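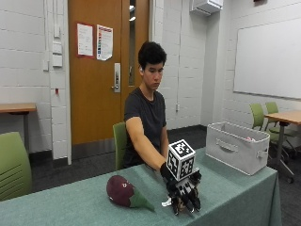 Ticket 3277
Subject: Plush vegetables, table cloth and the grey bin
Opened by: Trinity Pennington
Assigned to: Hauke Schmieder
Site: Bramham
Status: Closed, with reservations (see last entry)

Trinity Pennington, 15 November 2023, 9:40
The toys won't stay where they're put. Anything from the vegetable set with a rounded end rolls or swings round on the cloth, and by the time you reach for it again it's pointing somewhere else. The purple one with the green pointed end is the worst. I've also had the cloth creep towards the front of the table twice this morning. I think the table isn't level. Can somebody look at it before the afternoon tidy-up session?

Hauke Schmieder, 10:15
Put a spirit level on the table in both directions. It's level. I'd be surprised if the table had anything to do with this. A round thing with a narrow end, laid on its side, will turn round its narrow end if you nudge it. That's a shape, and I can't fix a shape. What exactly were you expecting it to do?

Trinity Pennington, 10:32
I was expecting it to stay still. The old set did.

Hauke Schmieder, 10:41
The old set was flat-bottomed felt. Did anyone try one of those on the new cloth before deciding the table was broken?

Modupe Okoro, 11:05
I did just now. Two felt carrots out of the Mengal box. They stay put. So does the purple one if you set it down gently and let go slowly. If you drop it from any height it bounces and turns. I'd call that a handling thing more than a fault, but I accept it's annoying when you're doing it over and over.

Trinity Pennington, 11:20
Fine, but that doesn't explain the cloth creeping.

Hauke Schmieder, 11:48
Went under the table. The cloth isn't fastened to anything. It's just laid over with a lot of it hanging down at the front and at the right-hand end, so every time somebody leans on it, it goes. Who took the clips off?

Samah Farouk, 12:02
Nobody took them off, they never came back from the wash with the cloth. The laundry bag had the cloth, two tea towels and one clip in it. I have asked.

Hauke Schmieder, 12:10
One clip out of how many?

Samah Farouk, 12:14
I never counted. More than one.

Siham Farah, 12:30
Before anyone orders anything: the Flundolis catalogue says its grip mat "stops all movement on any surface". I don't believe a word of that. We had one under the craft trays in February and the trays went about as they pleased. It also left a waffle pattern in the cloth that took two hot washes to get out. Please don't buy another.

Modupe Okoro, 12:44
Seconded. And it smelled.

Hauke Schmieder, 13:25
Tried the following, in this order.

Cloth pulled back so less of it hangs at the front. Helped a little. Still creeps if you lean.

Cloth folded under at the back and the one surviving clip put on the middle. Helped more than I thought it would. The corners still wander.

Four bulldog clips from the office on the back edge, none on the front where they'd catch a sleeve. Leaned on the table with my full weight. No movement.

Purple vegetable set down gently nine times, dropped nine times. Gently, it stayed every time. Dropped, it turned more often than it stayed. I'm not going to pretend that's science.

Trinity Pennington, 13:50
Has anyone checked the bin? It slides as well. When you put something in at the near side it scoots off towards the end of the table.

Hauke Schmieder, 14:05
It's a fabric bin with next to nothing in it. It weighs less than my lunch. Of course it scoots. Don't hold on to the handle while you're putting things in, and don't stand it so close to the end. If you want it heavier, a folded towel in the bottom will do. I don't think we need the weighted liner Soltine keep emailing about. They say it lasts 90 washes, and I'd like to know who sat and washed it.

Siham Farah, 14:20
Towel's in. Still looks fine and you can't see it unless you look straight down.

Trinity Pennington, 16:35
Afternoon session done. The cloth stayed where it was. The bin moved once, and that was my elbow. The purple one still turned round on me several times, and I was being careful. I'm happy to close the cloth part but I'm not convinced about the toy. I think the stuffing has shifted to one side.

Hauke Schmieder, 16:52
Squeezed it. Feels even to me, but I've nothing to compare it with. If you want to swap it for another from the same set and try again tomorrow, go ahead, and reopen this if the other one behaves. My money's on it doing exactly the same.

Clips on the back edge to stay on until the proper ones turn up. Samah to chase the laundry. Closing.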